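4.2 The January open day

We were delighted by the turnout at Flituncombe. Around 20 visitors stood along the kitchen counter while Halima Ogunleye ran the towel task, and many stayed to ask for another go. The wrist view (Figure 3) was shown live on a large monitor, and it quickly became the favorite stop of the afternoon!

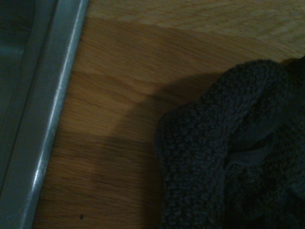
Figure 3. Wrist camera view of the towel task: sink rim, wooden countertop and bunched gray towel.

Visitors were quick to spot what makes this view hard. Wilmer Llanos asked whether the broad shadow on the wood could be mistaken for cloth, a question we had argued over for weeks. We have since added 2000 shaded views to the Nusen training set, and Section 5 reports the results.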